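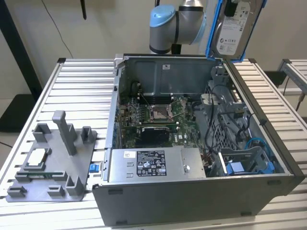
Gotik teardown cell, six months in

We bought the Gotik cell for the refurb shop at Cestley and it has been running on the day shift since July. I run that shift, so this is a review from the floor. Purchasing can write their own.

The job is stripping office desktops. Case opened, drives out, memory out, CPU out if the board is worth it. Before the Gotik, two people did this at a bench all day. Now the arm does the drives and a person does whatever comes before and after.

Drives are where it earns its money. It does well with towers that use plastic carriers with release tabs, because the grip is the same every time and there is nothing to unscrew. Last month it pulled 1,366 drives, and 254 of those needed a person to step in. Most of the 254 were cables still attached. If the SATA lead is left on, the arm feels the drag, stops and waits for you. That is the right behavior but it does stop the line.

Setup took longer than Bondham, the dealer, told us it would. Every new case model has to be taught, and teaching one takes most of a morning. Milagros Bedoya does nearly all of ours. She was a bench tech for years and had no robot training beyond the dealer's course. She got a pay grade out of it, after asking twice.

Nilton Grajales went the other way. He liked bench work and now he mostly takes side panels off and unplugs cables so the arm can get in. He says his wrists are better and the day is longer. We started swapping people between prep and memory testing at lunch, and that has helped. I would plan for that before the machine arrives – we didn't.

No jobs were cut here. Two openings were not filled, and people noticed.

Other points. The slatted bench is good, fixtures bolt down anywhere and stay put, but dropped screws go straight through the gaps. Put a tray underneath. The stock fixtures for small boards were poor and we print our own. The alarm is too loud for a shared room and the volume setting is three menus down. Spare finger pads cost us $600 a set. Cárdenas, who services it, came out on a Friday within a day of the call.

Worth buying if you see the same few case models in volume. For mixed lots I would stay with people and a good driver.

Four out of five.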